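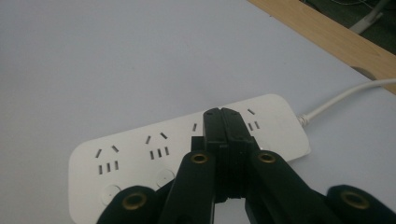
Attachment 1: white power strip, bench 2, cable going off to the right

Ticket: power strip bench 2, drops out
Opened by: Valdir Vieira
Site: Plarkdale, upstairs workroom
Priority: normal (was low)
Status: waiting on part

Problem
Strip goes dead for a second or two then comes back. Lamp flickers, label printer reboots and loses the queue. Started in February, worse now. Multi-standard sockets, angled slots over the straight ones. Came with the Sekel order I think, no paperwork.

Tried so far
- different wall outlet, same thing
- lamp only, 6 hours, no drop
- lamp + Esel label printer, dropped before lunch
- printer on the bench 6 strip all afternoon, fine. So not the printer
- wiggled the cable where it goes into the strip, lamp blinked. Did it again, blinked again
- plugs feel loose in the end outlet nearest the cable, ok in the others

Update, 2:40 pm
Heat gun was on this strip last week, forgot to say. 700 W plus the printer at 400. Shouldnt be over the limit but I can't find the rating, havent turned it over yet. Will do when its unplugged.

Update, 4:15 pm
Unplugged. Rating is on the underside, well above what we had on it. So not overload. No scorch marks, no smell. My guess is a bad conductor at the cable end. Not opening it, housing has no screws I can get at.

Reply from Nogueira desk
Don't put it back in use. Tag it and leave it off the bench. Replacement requested, same number of outlets, longer cord if they have it. Please confirm plug type for the wall side.

Valdir: tagged. Wall plug is same as teh bench 6 one. Need it before the next label run pls, using an extension from the hallway til then and people keep stepping on it.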